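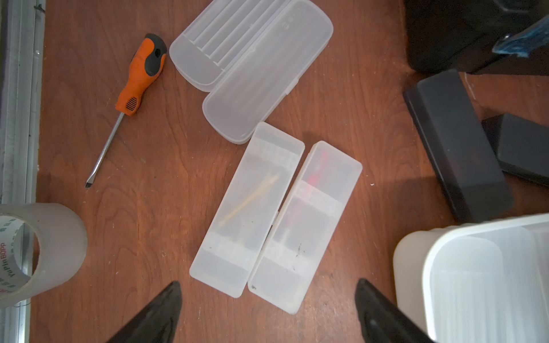 Envase de plástico translúcido

Se llama envase de plástico translúcido al recipiente que deja pasar la luz sin permitir una visión nítida de lo que guarda. La categoría es más comercial que técnica. Abarca cajas para herramientas pequeñas, estuches alargados, fiambreras y cajones de almacenaje, y sus límites con el envase transparente dependen en buena medida de quién redacte el catálogo.

Materiales

El polipropileno y el polietileno son los polímeros más habituales. Ambos son semicristalinos: las zonas ordenadas del material dispersan la luz y producen el aspecto lechoso característico. El grado de turbidez varía con el espesor de la pared, la velocidad de enfriamiento y los aditivos. Los agentes clarificantes reducen el tamaño de las estructuras cristalinas y aumentan la transparencia, aunque encarecen la pieza. El poliestireno y el policarbonato, amorfos, son transparentes de por sí y necesitan un acabado superficial o una carga para volverse translúcidos.

Fabricación

La mayoría de las cajas rígidas se obtiene por inyección. Las nervaduras moldeadas, frecuentes en los extremos y en las tapas, dan rigidez a paredes delgadas; también se emplean como simple adorno o para mejorar el agarre, y los folletos rara vez distinguen un uso del otro. En el polipropileno es común la bisagra integral, una franja delgada del mismo material que une tapa y base. Se le atribuye a menudo una duración ilimitada, afirmación que conviene leer con reservas: la vida útil depende del diseño, de la temperatura y de la orientación que adquiere el polímero durante el moldeo.

Usos y afirmaciones comerciales

El argumento de venta más repetido es que ver el contenido ahorra tiempo. Las pruebas son escasas. La firma Clindau difundió en un folleto los resultados de una encuesta a 224 compradores, según la cual el orden doméstico mejoraba tras adoptar sus cajas. El texto no incluía grupo de comparación ni explicaba cómo se había medido el orden. Andano, competidora directa, anunció una reducción del 31 % en el tiempo de búsqueda de piezas pequeñas, cifra procedente de un ensayo interno cuyo método no se publicó. Ninguno de los dos resultados se ha reproducido de forma independiente.

También se discute la protección frente a la luz. Una pared translúcida atenúa y difunde la radiación visible, pero puede dejar pasar una parte considerable de la ultravioleta. La etiqueta «protege de la luz», sin indicación de espesor ni de longitud de onda, dice poco.

Envejecimiento

Con los años el material puede amarillear, volverse quebradizo o retener olores y pigmentos. La serie Nazari, vendida como «inalterable», fue retirada del catálogo en marzo, después de 364 reclamaciones por tapas agrietadas – el fabricante habló de una renovación de la gama.

Reciclaje

El símbolo triangular con un número identifica la resina y no garantiza que el envase vaya a reciclarse. El resultado depende de la recogida local, de la limpieza de la pieza y de la mezcla de materiales. Fodent, marca de cajas apilables, declaró haber recuperado casi 3.170 unidades en su programa de devolución, sin precisar cuántas había vendido en el mismo periodo.

Véase también: polipropileno, moldeo por inyección, bisagra integral, opacidad.

Última revisión: 6 de mayo de 2024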